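Skoltard Open Day

The Skoltard Open Day is a yearly visitors' day at the Skoltard robot workshop in Prudwood, where the people who build and train robot arms let the rest of us come in and gawk. I've been to 2 of them now, so I'm writing this entry for the local wiki mostly from my own notes. If you were there and remember it differently, please fix it!

Background

The workshop sits on Pallach Street in what used to be a tile warehouse (older folks in town still call it "the tiles"). Lucian Marinescu started it with Teresa Cordeiro, and the open day was her idea. The first one was a pretty small thing with folding chairs and one arm that sorted bottle caps. It's grown a lot. The most recent edition, on Sat 4 May, had 396 visitors signed in at the door, up from 300 the year before, and the line for the kitchen demo went out past the bike racks.

Getting in is free, but you do need to pick a time slot for the demos. Each demo takes a group of 16, which sounds like plenty until you try standing behind a tall family.

The kitchen demo

I'd say this is the one most people come for. The arm works at a white tabletop with a few everyday things on it, and the task is plain old breakfast stuff: bread, a plate, moving one in relation to the other. Pankaj Sisodia ran the session I was in, and he talked the whole way through, which I loved. He explained that a slice of bread is a rotten thing to pick up if you're a machine - it's light, it bends or crumbles depending on the loaf, and no two slices have the same outline. A wooden block would be easy, he said, and also very boring to watch.

There's a small camera down at the wrist of the arm, so you get to see the job from the robot's side. I spent more time on that view than on the arm itself.

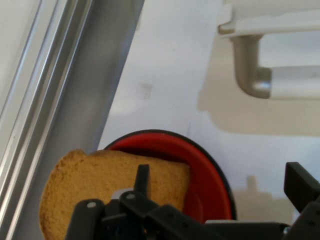
The gripper at work over a slice of bread and a red plate, seen from the wrist camera.

What struck me is how much of that view is taken up by the gripper. Those black fingers come up from the bottom and hide a good part of the plate, and Pankaj said that's simply what the software has to live with. Shadows are part of it too. With the lights overhead, the gripper throws its own shadow on the white surface, and a kid in our group asked if the robot ever tries to grab that. Pankaj said an early version of the program had given it a go. Big laugh in the room.

Other things to see

Vitória Amaral runs a hands-on table where you can steer a smaller arm, named Pinheiro, with a pair of handles. I was terrible at it. My nephew was annoyingly good. She also gives a short talk on how people record practice runs for a robot to learn from, with lots of questions from the floor, so expect it to go over time.

Valter Bastos looks after the repair bench. He takes a gripper apart, passes the pieces along the front row and puts the whole thing back together while he chats - go early for this one, as there's hardly any room to stand and he doesn't use a microphone.

Getting there

The side door on Pallach Street has the ramp. Parking is tight, and the lot behind the bakery is for bakery customers only (they do check). Coffee is sold inside in the morning. Demo slots for the next open day go up on the workshop's own page, and the kitchen ones fill first.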